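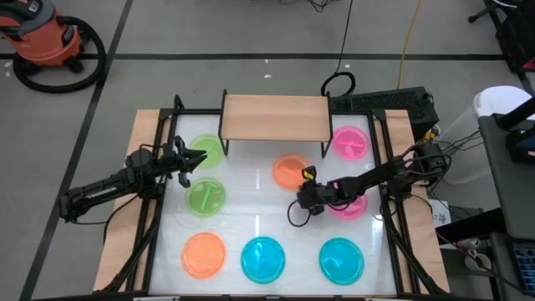
Olholm presents Fukton, a color sorting set for the table

Plates and pieces in bright colors, with a white work table from Telwood

12/30/20 - Olholm, maker of play and learning materials for homes and kindergartens, announces today the start of sales of Fukton. It is a set of round plastic plates in four colors, together with pieces that are sorted on them. At the same time the furniture workshop Telwood starts to take orders for a work table that was developed together with the set.

Fukton contains eight plates: two green, two bright pink, two orange and two turquoise-blue. The pieces come in shades of green, pink and orange. Many of them are long and narrow, and the shade of a piece is often lighter than the shade of the plate. We have chosen this on purpose. A child who puts a pale green piece on a green plate has to decide that both colors belong together, although they are not the same.

There are no pieces for the blue plates. They are free plates, and the users can decide what they are for. In the trial groups they became a place for pieces that were not decided yet, or for small things the children brought from other parts of the room, such as buttons or a leaf.

"We had first a version with blue pieces also, and it worked well, but everybody finished and went away," says Daiane Meireles, product developer at Olholm. "When we took the blue pieces out, the children stayed at the table and began to discuss. So we left the blue plates in the box and we left the blue pieces out."

How the set is used

The plates are spread over the table in any order. In the simplest task, plates of the same color are put near each other, for example green on the left side and pink on the right side, and the pieces are laid on them one after another. In a more difficult task the plates are mixed, or one plate of each color must stay empty. The booklet includes further tasks for one person and for small groups, and it has no age limit on it. During the trials we received letters also from two day centers for older adults, where the set was used for quiet work with the hands, and some of their proposals are now in the booklet.

It was important for us that the rules can be read in a short time. The text of the booklet was reduced several times. What remained is one page per task, with the starting position of the plates drawn at the top.

Tidying up is a part of the set. The plates stack by color, the pieces go in a cotton bag, and the bag is placed on top of the stack. The box is low enough for a normal shelf.

The Telwood table

The table has a glossy white work surface in the center and a light wood side panel at the left and at the right. Black metal rails border the white area. The white was selected after comparison with gray and with natural wood, because the pale pieces were easier to notice on it - especially the light pink ones. The glossy surface can be cleaned with a damp cloth. It does reflect the lamps of the room, and we recommend to place the table where there is no strong light directly above. A matt surface was tested too, but it kept marks of crayon.

At the far side of the table stands a small raised shelf. Its top is rectangular and made of light wood, and it is held by two black metal supports with angled feet. The shelf gives a place for the box or the booklet, so that the white surface stays free for the plates. It can be moved or removed completely.

"People asked me why the sides are wood, if the middle is white," says Rosimeire Guimarães, who is responsible for the design at Telwood. "I wanted that you see where the work happens. On the wood you can put your elbow or your cup, and the white part is for the plates. We explained this to no one during the trial, and mostly it was respected. The cups not always."

The table is made to order. Delivery time is at present longer than usual, and customers will receive a date together with the confirmation of the order. Fukton can of course be used on any other table, and also on the floor.

Trials

The set was tested until October in kindergartens and day centers near the Olholm workshop. The first plates had a high rim, and small fingers had difficulties to take the long pieces out again. The rim of the final plate is lower. The orange was also changed, after several teachers wrote that it was too close to red in the evening light.

Owners of a trial set can exchange their plates with the high rim against the new ones without cost. It is enough to send a short message to the customer office with the name of the institution. The old plates don't need to be returned.

Prices and availability

Fukton is available from today in the Olholm online shop and in 80 stores of the retailer Mets. The price is $108. The first production is 1,000 sets, and a second one is planned when these are sold. The Telwood table costs $2,110 including the raised shelf, and it is sold only directly by Telwood. The plates and the table are not offered as a package.

Single plates can be ordered as replacement in all four colors. Pieces are replaced by color, in a small bag, and not one by one.

About Olholm

Olholm develops and produces simple materials for sorting, laying and building. The company works with kindergartens, schools and day centers and sells its products through its own shop and selected retail partners.

About Telwood

Telwood is a workshop for tables, shelves and benches in wood and metal. It makes furniture for schools, libraries and private customers.

Press contact

Daiane Meireles, Olholm, product development. Test sets for editorial offices are available on request and can be kept for four weeks. For questions on the table please contact Rosimeire Guimarães at Telwood.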